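Zustieg Clastetti, Sektor Ornavine — Bohrhaken saniert?

kiesel_11
Wir wollen im September für 3 Tage nach Clastetti. Im alten Führer steht, dass in Ornavine die Standplätze noch aus Normalhaken bestehen. Weiß jemand, ob das noch stimmt?

Pentti Peltonen
Die unteren beiden Längen sind saniert, oben steckt altes Material. Keile mitnehmen. Zum Abseilen reichen 60 m Seil.

kiesel_11
Danke. Und der Zustieg?

plattenfritz
Vom Parkplatz 200 Höhenmeter, gut markiert. Keile habe ich dort nie gebraucht, die Haken oben halten.

Pentti Peltonen
Sehe ich anders. Am dritten Stand wackelt der linke Haken, da hänge ich mich nicht ohne Zusatzsicherung rein.

plattenfritz
Dann nimm den rechten. Die Route wird jedes Wochenende geklettert.

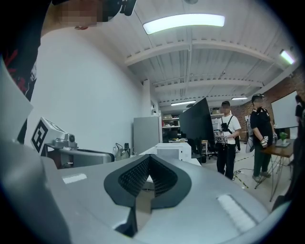 Khadija Cherkaoui: Ich würde auf Pentti hören. Zwei mittlere Keile wiegen fast nichts, und der Riss neben dem Stand nimmt sie gut auf.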